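**Berkville Music Library – August bits**

Quick one this month as the van's due at half four and I still haven't done the returns sheet. Sorry for the gaps.

So. The instrument loan shelf. It went out for the first time in spring and has been busier than any of us guessed – 161 loans up to the end of July, which for a cupboard next to the boiler room is not bad going. Ukuleles mostly. Then the small percussion, then the keyboards (both of them). Recorders nobody wants, sorry to the recorder people.

What's changed from this month:

- Loans now three weeks, not two. Lots of you asked.
- One renewal, by phone or at the desk. Not by email please, the inbox is a mess.
- Under-fives percussion can go home without the deposit. Everything else still has the deposit.
- Bags come back with the instrument. We are down to almost no bags.

Also the catalogue has finally been moved over to the Plemon system, so if you had a reservation in before July please check its still there. Some carried across, some didn't. Type the full word, by the way – "uke" brings up nothing at all, "ukulele" brings up the lot. Have reported it.

The under-fives shelf deserves a bit more room than I gave it last time. It was the thing we argued about most, whether small children's instruments would come back in one piece, and mostly they do. The odd split shaker. Parents have been really good about owning up and we don't charge for ordinary wear, so do just say. Much worse to find it out when the next family opens the bag.
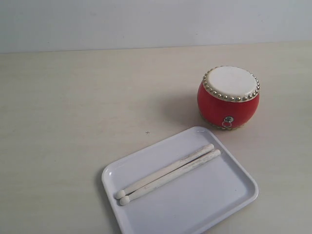
Noise, then. Had a few people say they'd love to borrow but they're in flats, thin walls, neighbour on nights etc. Fair enough. A folded towel underneath takes a lot of the boom out of anything you hit. So does moving off a bare table and onto carpet. Ten minutes after tea seems to be what most families settle on and then it goes up on top of the wardrobe. Keyboards have a headphone socket – you need the bigger plug, we've got adaptors at the desk, ask.

Cleaning. Wipe things over with a damp cloth before they come back, not a wet one, and no spray polish on anything. It goes sticky and then the dust sits in it. Anything that's been in a mouth goes in the blue crate by the door and we'll do it properly. Please don't put it back on the shelf yourself, however clean it looks.

Money. The Eide grant paid for the first lot and came to £1102 all in, including the shelving. We have £539 left to spend before the end of the year and want to know what on. Suggestions so far: a proper half-size guitar, more ukuleles, a glockenspiel, a cajon, "anything but recorders". Slips by the till or tell whoever's on. I'd like the half-size guitar personally but am trying to stay out of it.

Surnier Road branch – yes they will be getting a shelf too, later in the autumn, smaller than ours. You'll be able to borrow there and return here and the other way round, once the crates are sorted. Until then everything has to come back to Berkville. We had two ukuleles handed in at Surnier Road last month and it took a good while to track them down.

Sheet music: the box of piano grade books has been put in order, was long overdue. Early grades on the left, duets on the right, and a pile of hymn arrangements underneath that's free to a good home. Take the lot if you like. If you find pencil fingering in a loan copy leave it be, somebody may be greatful for it.

Opening times same as ever, except that we shut at one for the last week of August while the floor is done. Desk phone will be on but might go unanswerd if the sander's going. Try again after lunch.

Next issue: the swap table, and what to do with a clarinet that's been in the loft for years.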